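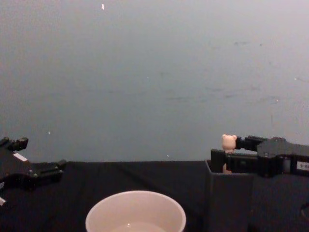 A dark cloth on the table against the grey-blue wall.

Semeniuk goes into its final week with three bakers left

The baking contest Semeniuk reaches its last episode next week, and for the first time since the show began there is no clear favourite. Gilles Besnard, who led the scoring through most of the spring, dropped to third place after his custard tart failed to set in the semi-final. He is still in, but only by a single point.

The series opened in March with 12 contestants and a new set of rules. The old system, where the judges simply named the person going home, has been replaced by a running score that carries over from one week to the next. Viewers complained at first that the table was hard to follow. The producers put it on screen at the start of each part from the fourth episode onwards, and the letters we get on the subject have dropped off since then.

Besnard won the bread round and the pastry round, and he was the only baker to finish the biscuit tower inside the time limit. His weak spot has been anything chilled. In the semi-final he took the tart out of the oven early so that he could start on the glaze, and the middle ran when it was cut. The judges gave him 3 out of 10, the lowest mark for any dish this year.

The final was recorded at the Ultport studios in front of an audience of 200. More than 900 people had applied for seats. Those who got in were asked to keep the result to themselves, and so far they have. The last challenge is a celebration cake for a family party, with 7 hours on the clock, including the break for lunch.

A second series of the spin-off, Udard, has also been confirmed. It brings back former contestants in pairs and will be shown in the same evening slot once the main programme has finished. Besnard has been asked to take part whatever happens in the final, though he told the programme's podcast that he would like a few months at home first.

The final can be watched on Nornar, where all the earlier episodes are still available. Readers who want to send in their prediction for our letters page should do so by May 30, 2025. Please put the name of the baker in the subject line and tell us which town you are writing from.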